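3.2 Cell setup and upkeep

The Lasville cell is one arm, two tables pushed together, a partition on the back side and an operator desk outside it. Same layout as the Nunville cell so scripts can be swapped, though the tables there sit 76 mm lower and every taught height had to be redone. We did not catch that until the first crash.

Cable first, as it gave most of the trouble. The gripper line runs outside the arm, strapped at the forearm, then loose back to the table edge and down to the floor. Strap too close to the wrist and the line pulls tight when the last joint turns. Too far back and the loop drags over the table and knocks objects. Current position was found by trial – arm driven by hand through the eight worst poses, strap moved, poses repeated. Slack between strap and table edge is set at 800 mm. It is checked at the start of each session, strap tightened if it has crept. Figure 4 gives the routing on the pick task with tennis balls and a plate. 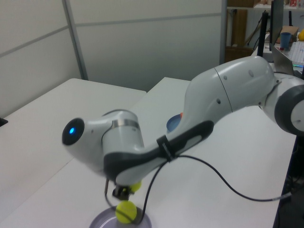 Figure 4. Cable routing in the Lasville cell, gripper over the tennis balls.

How often does the gripper line have to be replaced? Every 500 hours of arm motion, or sooner if the jacket is cracked near the connector, where most of the bending ends up.

The first line did not get that far. It failed after 2,907 picks, intermitent at first – gripper would drop off the bus for a second, come back, drop again. Logs blamed the Sampaio driver, so two days went into the driver. Wrong place. One conductor had broken inside the jacket, no mark on the outside. Since then the line is flexed by hand with the status page open before anyone touches software. Takes a minute.

Replacement steps as done on Tue 10 May by V. Mladenović: park arm in service pose, power off at the controller, open strap, free the line at the wrist and then at the table edge. New line goes on from the wrist end. Strap closed finger tight only, arm jogged slowly through the eight poses, then strap pulled snug. Re-zero the gripper, open and close ten times, log it. A spare is kept at both sites now. Nunville had none untill July.

Calibration. Table plane is touched off at four points, all on the main table. The side table is not calibrated and the planner treats it as blocked – the seam moves when someone leans on it. Joint offsets are left alone unless touch-off disagrees with the stored plane by more than 1 mm. If it does, check the base bolts before changing anything in Darkum. Both times this came up it was the bolts.

Cleaning is short. Dry cloth on the finger pads, ball fuzz builds up there and grip force readings drift. No solvent on pads.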